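Grenstead Shore Road list – message 2 of 2 in this thread

Print this message | E-mail this message

Subject: Re: The lower road, again

Vitalii Ostapchuk wrote:

> I walked down to Skisside after the high tide this morning and the
> shoulder on the sea side is gone past the boat ramp. The guardrail
> posts are hanging there with air under them. Does anyone know if the
> county still plans to start in June? My mother lives at the far end
> and the school van has already quit turning around there.

Vitalii,

Thanks for going down to look. I called the county roads office twice and was told both times that the matter is "under active review," a phrase I first heard from them when I had more hair.
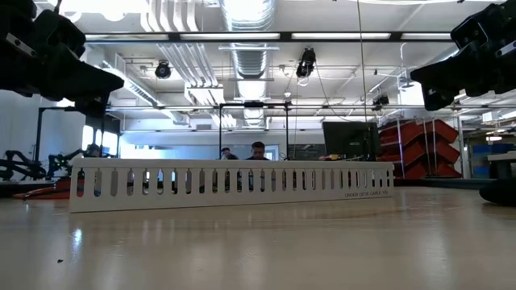 Grenstead Neighbors, Roads and Shoreline Group

What I know so far. The June start is still on the calendar, but it covers only the 600 feet between the boat ramp and the Kernetti turnoff. The stretch you're talking about is on the other side of the ramp, and it belongs to phase 2. Phase 2 has a map and a very handsome color key. It has no money.

The plan for phase 1 is rock at the base of the bank, a new culvert and fresh pavement on top. I asked why they would pave before finding out whether the rock holds through a winter. The engineer, who was patient with me, said the paving grant runs out first. So we may get the smoothest road on the coast for one season.

As for the school van, the district says the driver has to have 30 feet clear to turn, and with the shoulder gone there isn't that much room. For now the kids walk up to the Kernetti turnoff. The Koval family has offered their driveway as a turnaround if somebody will put down gravel, and I think we should take them up on it before the next round of big tides. I've put in $100 toward a load. Anybody who wants to match that, or who owns a rake and a free afternoon, please write to me off the list.
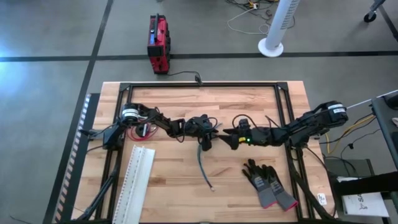 I also asked about your mother's end of the road and the ambulance. The fire station says the small rig can still get through at low tide, and that they would "make arrangements" at high tide. I asked what the arrangements were. There was a pause, and then the man mentioned a boat. He didn't say whose. I've asked for that in writing, and I'd like a few more people to ask too – one letter from me goes in the folder with all my other letters.

Please don't move the orange barrels. I know they're in the way, and I know one of them has been floating off Skisside and is probably enjoying itself. But the county counts a missing barrel as vandalism, and then we spend the next meeting talking about barrels.

If you took any pictures of the guardrail posts, send them along and I'll attach them to the letter. The tide line on the bank would help too, if it shows.

Recent messages on this list

Gravel for the Koval driveway
Re: Phase 2 map, where is the rest of it
Skisside boat ramp closed at high tide
Lost: one orange barrel
Re: Re: School van pickup at Kernetti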